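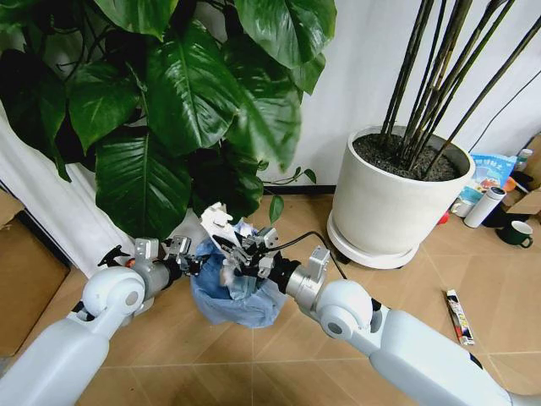 Chamoun takes over the two Ondurden restaurants

Many of our readers already heard it from the staff, so we can now confirm it: the restaurant company Chamoun has bought both Ondurden restaurants, the one at the harbor and the smaller one on Skonidby square. The papers were signed on Sunday evening, after the last guests had left. The price is not public.

All 29 employees keep their jobs, with the same hours and the same pay. The kitchen teams stay where they are. Jabari Okoth, who started Ondurden with one grill and 25 chairs, will remain as head of the kitchen until the end of November and will help the new owner to learn the suppliers and the menu.

"I wanted to sell to people who cook," he told us. "I had a higher offer from a company that wished to have only the address. I thought about it for one night and then I said no."

For Chamoun this is the first step outside its own town. The company has until now run cafes and one bakery, and it has never had a place with a full dinner service. Its director, Rasha Zoubi, admits that she is a little nervous about the harbor restaurant in summer, when the terrace is full from noon until closing. She plans to spend her first weeks there herself, mostly at the door and at the cash desk.

The name Ondurden stays over the door at the harbor. The restaurant on the square will get a new name, Flodetti, and a shorter menu with more fish and more small dishes. The lunch soup will continue, also on the square – we asked this twice, as several members wrote to us about it.

There will be some building work. The square restaurant closes for painting and for a new kitchen floor, and during this time its staff will work at the harbor. Bookings for the square which were already made can be moved to the harbor by telephone, at extension 2602, between ten in the morning and four in the afternoon.
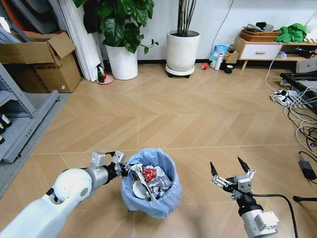 What happens with the gift cards that were sold by the old owner?

They stay valid in both restaurants, with the full amount and until the date printed on the card. A card bought for Ondurden can be used at Flodetti too. If your card has no date on it, please show it to the staff before you order, and they will write a new one for you.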